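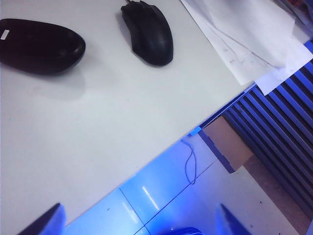 Two black mice-shaped things on the dispatch desk, one with a cable.

Ticket 999 – Skaniver mission log, Midari air rescue base
Status: open again
30th January

Problem: the monthly mission total reads 28. The paper log says 70. Crews would like credit for the flights they remember making.

Tried: restarted Skaniver. Still 28, but faster.

Tried: re-ran the import from the Sibiya pad. Found 2 missions to Lolness stuck with no landing time, so by our records that helicopter has been up since October.

Closed both by hand. The import then ran past them and the total went to 70.

Still open: hospital transfers now show as beach rescues. Passed to the vendor.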